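Okau Fruit Packing, Vodstead
Call for participants: evening and Saturday sessions with the sorting arms

Next year two packing lines at our Vodstead hall will get robot arms. The people who now put fruit into bowls by hand will look after the arms and correct them when they go wrong. Before this happens, we want packers to try the new work and tell us what is hard in it. 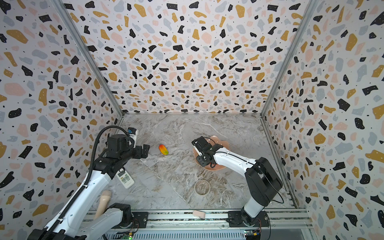
We look for people who have packed fruit or vegetables for at least one season, with us or with another firm. Experience with computers is not necessary. You will work at a practice booth, which has two arms on one rail and a pink bowl between the walls, and you will guide the arms by hand controls. Artificial fruit is used for the practice, so please do not worry about damage.

One session takes 2 hours, with a pause. You do the same small order several times, then you talk with us about your hands, your eyes and your patience.

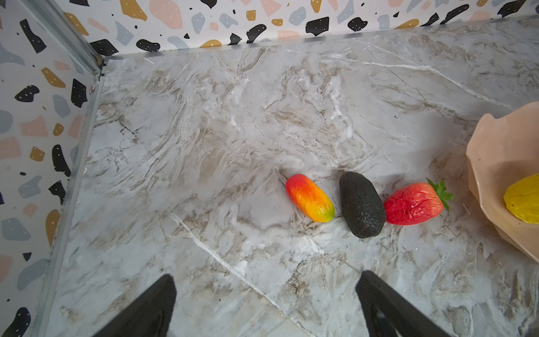
We also want to hear about the pace. On the line a packer decides the speed together with the neighbours, and with the arms this will change. Some of our colleagues like the idea and some are afraid for their hours. Both opinions are welcome, and your supervisor will not see your answers.
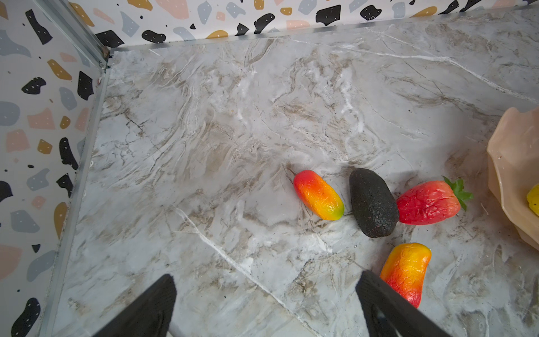 Choosing the next piece is the part where we need your advice most. A packer does it without thinking, but the arm must be told. When an avocado lies pressed against a strawberry, which one would you take first, and from which side? Your reasons will be written into the training for the Ceda line.

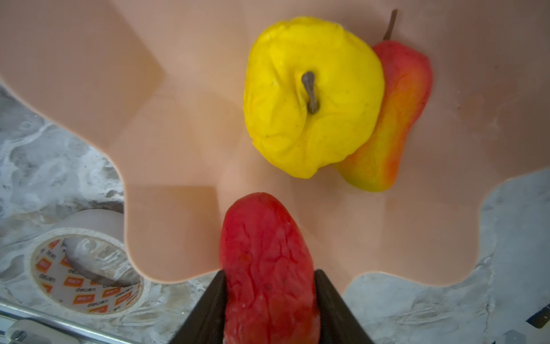

Red fruit in the gripper, apple and pear on the tray.

Payment is 300 for the full series, plus travel. Places are given in the order of application. Please write to Fulvio Galli, Kubo project office, room 430, until Sunday, February 18, 2018, and mention which evenings are possible for you.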